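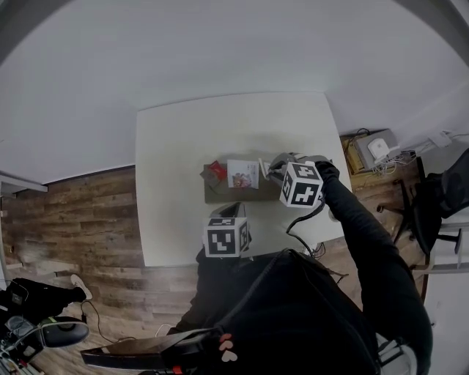

*Figure 2. White table with a flat board and a printed picture card.*

## Section 2: Preparing a Sorting Table for Picture Cards

This section applies to staff and readers who handle loose cards from the Brerkard Collection at the Jilludside reading room. It covers the table, the order of work, and the return of cards to storage. Repairs are covered in the Sirnon handling manual.

### 2.1 Before you start

1. Reserve a table at the front desk. Give the box number as it is printed on the label (for example, 3004).
2. Wash and dry your hands. Hand cream must not be used before handling cards.
3. Wipe the tabletop with a dry cloth. If a mark remains, ask for another table.
4. Place a flat board on the table, well back from the front edge. The cards are to be sorted on the board.
5. Leave coats, bags and drinks in the lockers outside Room 404.

> **Caution:** Do not use spray cleaners in the reading room. The mist settles on nearby cards and can lift printed color.

### 2.2 Sorting

1. Open one box at a time and leave its lid underneath it.
2. Lift each card by its edges. Do not slide it across the board.
3. Read the back of the card first. Any pencil number takes priority over the printed number.
4. Enter the number, the title and the publisher on the sorting sheet. Where no title is printed, write "untitled" and give the main subject in a few words.
5. Keep the cards in the order in which they were found, even where that order is clearly wrong. Changes of order are made by the collection office.

**Note:** Cards published by Friesen often carry the same number on more than one design. Enter each design on its own line and add the letter F after the number.

> **Caution:** If two cards are stuck together, do not pull them apart. Place both in a paper sleeve, mark the sleeve "joined," and hand it to the front desk.

### 2.3 Returning the cards

1. Check the sorting sheet against the contents of the box.
2. Return the cards upright, with the picture side toward the label. A box holds no more than 11 sleeves.
3. Sign the sheet and place it on top before closing the lid.
4. Take the box to the front desk. Boxes are not to be left on a table during breaks.

Questions about numbering should be sent to Francine Fehr, collection office. Damage reports go to Afiq Pattinasarany on the form kept at the front desk.

Section last revised 11 Nov 2020. Replaces the June issue.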